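How We Built a Robot Arm in a Shared Workshop (and What It Can See)

Reading time: 8 minutes

Have you ever tried to pick up a cup with a pair of kitchen tongs? Go and try it, with a plastic one please! It's harder than you'd think. You squeeze too softly and the cup slides out. You squeeze too hard and it pops away across the table like a wet bar of soap. Now imagine doing it with one eye shut, and the eye that's still open is stuck on the end of the tongs.

That is pretty much the life of our robot arm.

My name is Debashish Talukder, and I build things in a shared workshop called Flaltis. A shared workshop is a big room full of tools that lots of people use. There are people making chairs in there, and people fixing bikes, and one person who has been building the same harpsichord for as long as I've been a member (a harpsichord is like a piano's skinny grandparent). My friend Hicham Amrani and I have the bench by the back door. We share it with the robot, and the robot's name is Grodley.

Grodley is an arm. No head, no legs, no blinking lights on its chest, because it doesn't have a chest. When kids visit the workshop they're sometimes a bit let down by this. Then they see it move and they cheer up!

What's an arm made of?

Hold your own arm out and bend it as many ways as you can. Your shoulder goes around and around. Your elbow folds. Your wrist tips up and down and also twists. Every place where you can bend or twist is called a joint, and a robot arm has joints too. Inside each of ours is a motor, and beside the motor is a little sensor that keeps track of how far the joint has turned.

You have sensors like that yourself. Close your eyes and touch your nose. You didn't have to look, did you? Your body knows where your arm is without checking. Grodley needs that as well, or it would bonk itself on the bench all day. In the first week it did bonk itself on the bench quite a lot. There's a dent. We've named the dent too, but it's a rude name.

We bought the motors secondhand from a place called Dostico, and they came in a cardboard box with 79 screws in a bag. Hicham counted them because he likes to know if one goes missing. (One went missing. It was in my shoe.) The long parts between the joints we made ourselves, and I made one of them twice because I measured from the wrong end of the ruler.

The hand part

At the end of the arm is the gripper. It's the robot's hand, except it doesn't look much like yours. You've got four fingers and a thumb on each hand, and they can do amazing things, like tie a shoelace or peel an orange. A gripper that did all that would cost more than my car and take me until I was a hundred to build. Ours just opens and closes.

Opening and closing gets you a long way, though. Think about a crab! A crab manages its whole life with pinchers.

The important bit is the grip pad, on the inside where the gripper touches things. Rub your fingertip and you'll feel tiny ridges. Those help you hold on to stuff. A grip pad does the same job, with a bumpy pattern in place of fingerprints. Before we had a good one we tried bare plastic, and Grodley dropped everything. Spoons, sponges, a bread roll. The bread roll was my lunch.

A kitchen that isn't a kitchen

What do you teach a robot hand to do first? We thought about building blocks, because they have nice flat sides. But Hicham wanted something you'd find in a real home, so we picked dishes. Our project is called Masri, and the goal is for Grodley to clear up after a meal. One day. Right now we'd be thrilled with a cup.

So we put together a pretend kitchen counter, and hung a big green cloth up at the back of it. You may know about green cloths from movies, where a computer swaps the green for a spaceship or a jungle. We like ours for a simpler reason. Behind our bench there's a lot of clutter, and clutter is confusing for a beginner robot. With plain green behind the dishes, there's a lot less to get mixed up about. Most cups aren't bright green, so if a patch of the picture is green, the computer can say "nope, not a cup" and move along.

The part of the counter the dishes stand on has a pattern of little squares with white lines between them. I love those lines. When you look along a row of squares, the near ones look big and the far ones look small, even though they're all the same size. Your brain uses clues like that to work out how far away things are, and a computer can use them too. You can test this on a bathroom floor. Get your chin right down near the tiles and look across to the other side.

An eye on the wrist

Grodley's camera is a small one, and it's fixed on near the gripper. Wherever the hand goes, the eye goes. Imagine if your eyes were on the back of your hand! You'd get a fantastic view of whatever you were reaching for. You'd also feel seasick every time you waved to somebody.

There's another funny thing about it. If you're looking out from your own wrist, part of your own hand is always poking into the view. The robot has to learn that the big dark shape down in the corner is its own gripper, and that it shouldn't try to pick it up. Puppies have this same problem with tails.

Why is everything fuzzy?

When I show people what the camera sees, the first thing they ask is why it's so smeary. It's a great question. A camera doesn't grab a picture in no time at all. It opens up for a tiny moment to let light in. If everything holds still for that moment, you get a sharp picture. If the camera is moving, the light gets smudged across, the same way your writing smudges if someone bumps your elbow halfway through a letter. This is called motion blur.

Even through the blur you can pick out a pale cup, and some white dishes close by it. Your brain is good at that. A computer has to practice, and it practices by looking at lots and lots of pictures, fuzzy ones included. We have 380 saved up so far. Some are so smudged that Hicham and I can't agree on what's in them.
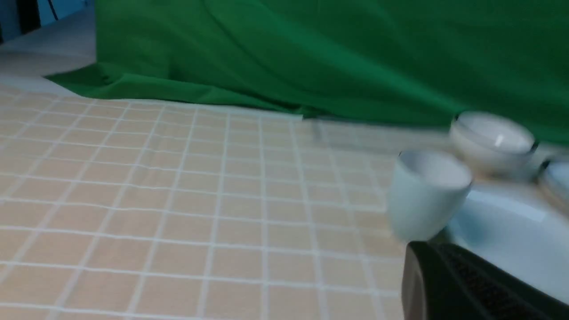
How does it decide where to go?

A robot doesn't think "I'd like that cup." It follows steps, and it goes through them over and over, very fast.

First it looks. It finds a shape that matches what it has learned about cups. Then it works out which way the cup is from the hand: left a bit, forward a bit, down a bit. Then it moves, but only a small amount. And then it looks again, because after moving, everything has shifted and the old answer might be wrong.

Look, move, look, move. You do this too! When you reach for a glass of milk, your eyes are checking the whole way there. You've just had so much practice that you don't notice. If you want to find out what it's like without the checking, put a soft toy on a table, take a good look at it, close your eyes, turn around once, and try to grab it. I missed by nearly two feet. Hicham got it first try and was unbearable about it.

Things that went wrong

I think this is the best section, so I saved it.

One time we plugged two of the joint motors in the wrong way around. We told Grodley to bend its elbow and it twisted its wrist. We told it to twist its wrist and the elbow came up and knocked over Hicham's coffee.

Another time we left a lamp on beside the bench. White bowls are shiny, and shiny things make bright spots. The computer got very interested in one bright spot and kept sending the arm to pick up the light. You can't pick up light. It tried 13 times before I found the off switch.

And for one whole evening in November, nothing worked at all and we couldn't figure out why. We checked the wires, we checked the code, we had an argument. The emergency stop button was pushed in. Every robot should have one of those, by the way. It's a big button that makes everything stop right away, and whoever is nearest gets to slap it.

Try it yourself

You don't need motors to start. Cut two strips of stiff cardboard, poke a hole through the middle of both, and join them with a paper fastener so they make an X. Squeeze the bottom ends and the top ends close. There's your gripper! Now see what it can pick up. A sock? A marker? Wrap a rubber band around each tip and try the marker again.

Then make a friend be the robot. Your friend closes their eyes and holds the gripper, and you give directions using only these words: left, right, forward, back, up, down, open, close. Use an unbreakable cup. You'll probably get cross with each other around the third go. Hicham and I do, and we're both grown-ups.

If your gripper picks up something really odd, draw me a picture of it and drop it in the box by the front door at Flaltis. The best one so far is a slice of pizza, lifted by the crust.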